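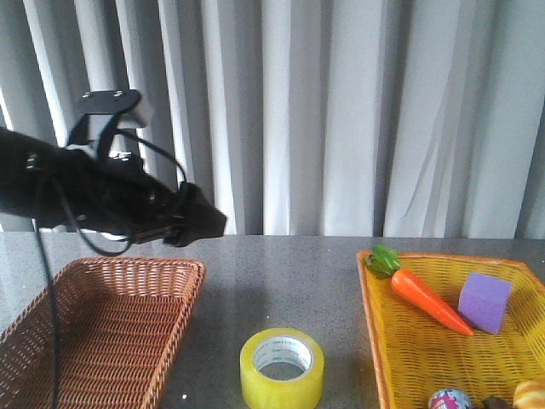
Teaching a pick-and-place by remote control

The Soltance guide says anyone can teach an arm a new task in an afternoon. I doubt it. You can record one in an afternoon, and whether the arm has learned anything is a separate matter. Thu Âu and I kept 49 of our 173 takes, and I would still throw a few of those out.

1. Write the task down in one sentence before you touch the controls. Ours was "tape roll into the yellow basket." If two people read it differently, write it again.

2. Drive to a spot above the object, stop, then come down. Beginners swoop in sideways. The video looks smooth and the data is junk.
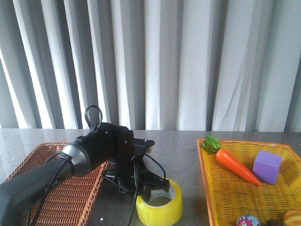 Gripper open over the tape roll.

3. Close slowly and lift straight up. If you fumble, finish the take and mark it bad. The guide tells you to keep fumbles because they "add variety." Maybe they do. I have yet to see a fair test of it.

4. Let go low over the basket, back the arm away, and only then stop recording.
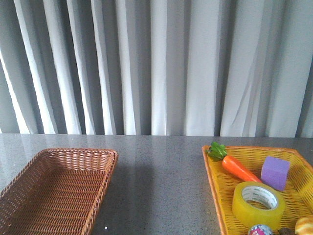

Check the end state against your sentence from step 1, and look at what else is in the basket too. A bumped neighbor is easy to miss on replay.

5. Move the object a little between takes. With 2 starting spots you get an arm that knows 2 spots — whatever the success rate on the sales page says.

Save the bad takes in their own folder. You will want them when the training run disappoints you.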